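Can a robot tidy your bedroom yet?

Explainer for readers aged 8 to 11

You have probably seen a video of a robot folding a T-shirt or putting a cup in the sink. It looks easy. Then the video stops, and you don't get to see what happened with the next T-shirt.

So can machines do our chores? A few of them, a bit. Be careful with anyone who tells you more than that.

Some chores have been done by machines for years. A washing machine washes clothes and a dishwasher washes plates. But a person still has to pick the socks up off the floor, and picking things up is the part robots find hard.

Think about your own hand. It can bend round an egg, feel a wet glass starting to slip and find a coin at the bottom of a bag without any help from your eyes. Many robots have two stiff fingers that open and close, and that is all the hand they get.

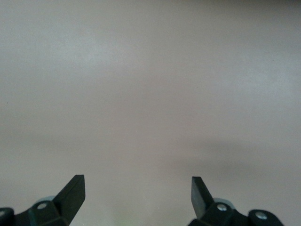 Why is picking up a sock harder for a robot than lifting a heavy box?

A box keeps its shape, so the robot can work out where to hold it. A sock can be flat, rolled up, inside out or stuck to another sock, and each one needs a different grab.

What about shops? A company called Madigan tried a shelf-filling robot at its store in Usasgate last February. The robot was given 300 tins to put away, and it managed them all, though it took most of the night. Then it was given bags of crisps. It dropped 23 out of 30.

Madigan's advert showed the tins – it left out the crisps.

Robots are getting better, and people who build them work very hard at it. Still, a robot that can wipe one table in a laboratory may get muddled by a different table in your kitchen, with a cat on it.

Next time you watch a robot video, try asking these questions:

Has it been speeded up?
Is a person steering the robot from somewhere else?
How many goes did it take?
Could it do the same job in a messy room?

If the video doesn't say, you don't know yet. For now, the socks are still your job.

Word help
Gripper: the part of a robot that holds things.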